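I have been meaning to write about the cleaning supplies for a while now, which I realize is not a sentence that will bring anybody running, but bear with me, because it has been on my mind since January and it does end with a nicer place to keep the sponges.

When we moved into this apartment the cupboard under the kitchen sink came with a pipe straight through the middle of it, so everything we owned for washing and wiping went into a plastic bag hung on the pipe. Sponges, cloths, the little scrubby things my aunt Glenys knits for everyone whether they have asked or not (I love them, Glenys, please keep them coming). Every time I wanted one thing I had to pull out the whole bag, and every time I put it back I told myself I would deal with it on the weekend.

Well, Monday was the weekend, as far as I was concerned. I made a big pot of tea, cleared off the round table in the living room, left the flowered tablecloth on because I like looking at it, and started carrying things through. I do all my sorting there. The kitchen counter is 34 inches of usable space on a good day, and the living room has the plants and the better light, and if I get tired I can sit down and pretend I'm thinking.
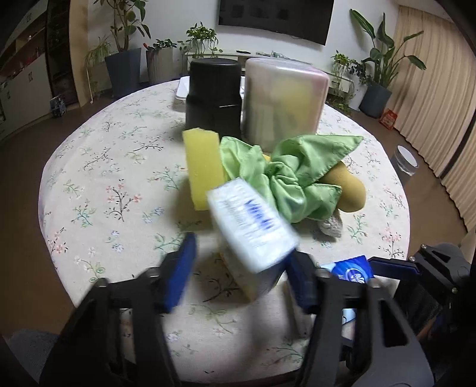
Sponges and cloths, and the plastic box with the rounded lid.
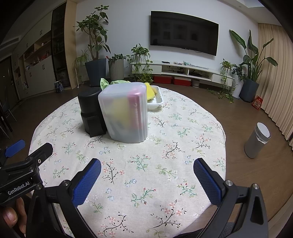 My friend Dilani Jayawardena came by partway through and told me that I was going about it backward, that you should always decide where the things will live before you touch a single one of them, and that a box with a lid is no place for a sponge that gets used every day. She keeps hers in an open dish by the faucet and only boxes up the spares. I argued for a minute or two and then gave in, as I usually do with Dilani, and poured her some tea.

So the spares get the lid and the everyday ones get a tray, out in the open where they can dry properly. The cloths I folded in thirds and stood on edge, the way I do dish towels, so I can see each one without digging. I had been all set to order one of those Bepari pull-out racks for under the sink, and I'm glad I waited, as it would never have cleared that pipe.

I also threw out 3 cloths that were more hole than cloth, and I felt a bit sad about the striped one, which had been with me through two apartments and a very bad roommate.

Next up is the drawer with the batteries and the birthday candles. I opened it last night, looked at it for a while, and closed it again. If you have a system for string, please write and tell me what it is.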